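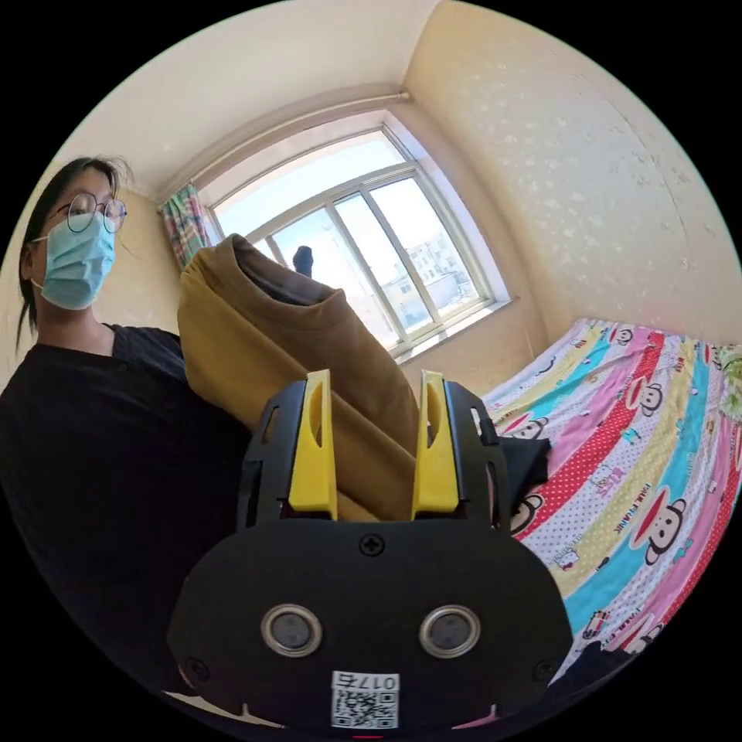
A tenant at Drindwood wrote to ask whether a kitchen drain that empties slowly in February should be treated with a chemical product or left until the next inspection. Neither course is recommended. Most slow drains in the building can be cleared by the household in one evening, and the guidance in this sheet has been revised with that inquiry in mind.

Kitchen sinks

Remove the strainer and lift out any food that has collected under it. Wipe the collar with a paper towel. Run the hot tap for a full minute, add a good squeeze of dish soap, and leave the sink unused for half an hour before running the tap again. Water that has just boiled should not be poured into the drain, as the traps in the Prirevach wing are plastic and the joints may soften.

If the water still stands, place a bucket under the trap and unscrew the two collars by hand. The trap will be full. Empty it into the bucket, clean it with a bottle brush, and check that the flat washer has not stayed behind on the pipe. Tighten the collars by hand only - a wrench will crack them.

Grease should be cooled, scraped into a can and put out with the household trash. Coffee grounds and rice go in the food waste bin. Rice in particular swells in the trap and accounts for a good share of winter calls.

Bathroom basins and showers

Hair is the usual cause. Pop-up stoppers in the older bathrooms lift out after a quarter turn to the left. In bathrooms renovated under the Yusof contract, the stopper is held by a rod behind the basin, and the small nut on that rod must be loosened first. A plastic drain strip is sufficient for both types. Work it down slowly, turn it, and draw it back up over a sheet of newspaper.

Shower covers should be lifted and rinsed every 6 weeks. Soap film on the underside of the cover can be removed with white vinegar and an old toothbrush.

Products

Clirik drain gel is stocked in the supply room and may be used in bathrooms only. Open a window, wear gloves, and follow the quantity printed on the bottle. It must never be used after another cleaner, including bleach or vinegar, until the drain has been flushed thoroughly with cold water. Keep it in its own bottle, on a high shelf.

Plungers are also kept in the supply room. Cover the overflow opening with a damp cloth before plunging; otherwise the pressure escapes and the clog stays where it is.

When to call

Report the matter to the maintenance desk, extension 2304, in any of the following cases:

Two or more drains in the same apartment are slow.
Water rises in the tub when the washing machine empties.
A trap leaks after it has been put back together.
There is a smell of sewage that remains after the drain has been flushed.

Calls received before 3 p.m. are normally answered the same afternoon. For water coming through a ceiling, close the shutoff valve under the sink and dial extension 2750 at any hour.

Replacement washers are free of charge and may be collected from the desk. Please bring the old one, as two sizes are in use.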